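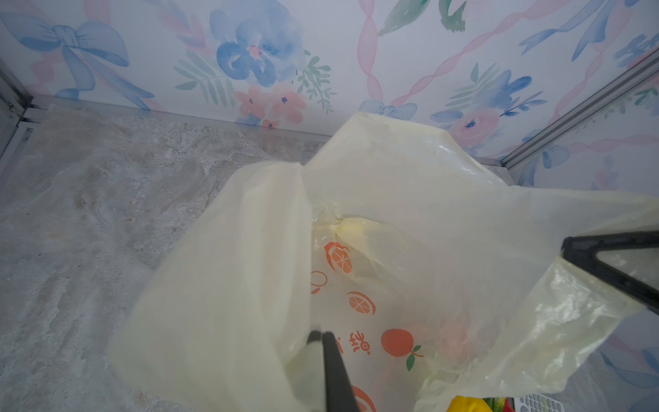

Vodent G4 wrist camera and finger kit

The Vodent G4 is a two-finger gripper with a small camera built into the wrist, sold by Travell for light picking and packing cells. It handles thin bags, soft packs and loose goods, and fits any arm with the standard Virnetport flange. The black fingers have a grey mesh-like pad inside a dark outer frame, so they give a little when they press against a bag or a piece of fruit.

What is in the box
Gripper body with wrist camera
Two pairs of fingers
Cable, 4 metres
Hex key and 14 spare pad screws
Cleaning cloth for the lens

Part number 793. Finger pads are also sold separately in pairs.

Fitting
Switch the arm off at the wall before you start. Offer the gripper up to the flange with the cable outlet facing the elbow, put in all the screws by hand, then tighten them in opposite pairs. Run the cable along the arm with one loose loop at the wrist. Too tight a loop is the usual cause of a picture that drops out when the wrist turns.

Setting the camera
The lens is fixed and is set at the factory for working distance, with the fingers just open. Closer than that, most of the view goes soft - what matters is that the surface of the nearest item still shows some detail. Check this with something wrinkled or speckled before you try smooth items such as grapes, which give the camera very little to hold on to apart from the highlights.

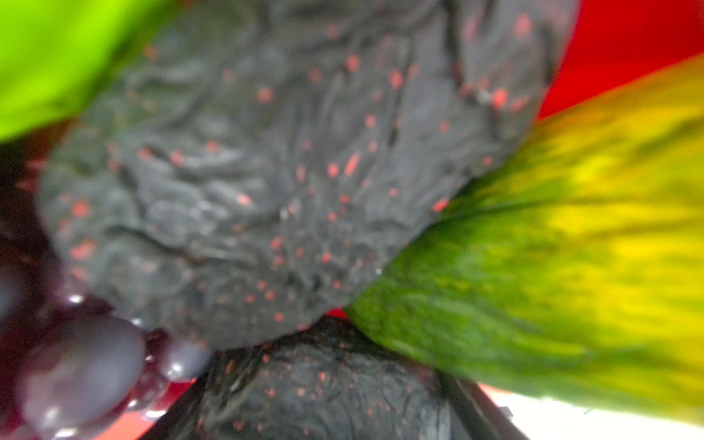 If everything at that distance is blurred, clean the lens first. Fruit leaves a film that is hard to spot with the lights on. Wipe from the centre outwards with the dry cloth and don't use solvent. If cleaning makes no difference, loosen the two side screws, push the camera fully back in its seat and tighten again.

Working with thin bags
Set the closing force to its lowest step and slow the last part of the approach. Shiny plastic can throw bright patches into the view, so turn down any lamp that points straight at the bag. Look over the finger edges for burrs, as a small nick will tear a thin bag.

Servicing
Check the pad screws every 1,000 picks and change the pads as a pair. Wash pads in warm soapy water and let them dry fully before refitting. The body must not be rinsed - use a damp cloth only.

The older Coelho fingers will fit this body, but the camera has to be set up again after the change.

Page updated 1 Nov 2019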